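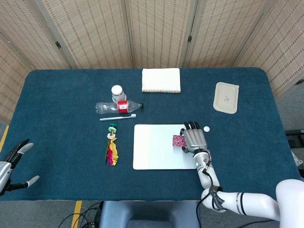
Teleop FAQ for new operators, Henddale site. Read before your first shift please. Most of what we do is tabletop pick and place, one operator, one robot, one headset. You move your hands, the robot moves its hands, the recorder saves both. Task cards say what goes where – item to tray, tray to item, sort, swap. Small flat stuff is what trips people up. Something like the pink and red patterned piece on the white tray wants the hand palm-down over it first, then fingers in slow. Come in from the side and you mostly just push the tray.

How long is training?
2 shifts. First one you watch and do dry runs, second one you record with Rui Coelho next to you. After that you're on your own, but he's on chat.

How many demos do I need per task?
500 good ones per task card, shared across all operators. Not per person! People ask this every week.

What counts as good?
Starts from home pose, ends at home pose, item ends up where the card says. One regrasp is fine. Two, throw it out and go again. Long pauses are bad, the model learns the pauses too.

I dropped something. Stop or keep going?
Still on the table – pick it up and keep going, tag it "recovery". We want those. On the floor – stop, discard, reset.

Do I have to put the other items back exactly?
No. Move them around between takes, that's the point. Bottle on its side, cup upside down, all ok. Just don't stack things unless the card says so.

Hand control or hand guiding?
Both get used. Remote for anything with fingers. Hand guiding (you hold the arm and walk it thru the motion) only for big arm moves, and only with Vasco Figueiredo in the room. Don't try it alone.

The robot hand lags behind mine.
Slow down first. If it still lags, recalibrate the gloves in Mistum, menu top left. Takes a minute. Still bad after that, restart Trultine and log it.

Error 119?
Glove lost tracking. Hands flat, wait for the beep, carry on. Discard that take.

Error 274?
Joint limit. You reached too far. Back off teh way you came, don't twist.

Can I lean over the table during a take?
No. Hit pause, wait for the arms to hold, then reach in. E-stop is always in reach or you don't start.

How often are breaks?
Every 40 minutes, headset off. Sooner if you feel sick.

Where do finished sessions go?
Upload to the Teixeira folder before you leave. Name it task, initials, shift. Dont rename after upload, it breaks the index.

Last updated August 21, 2021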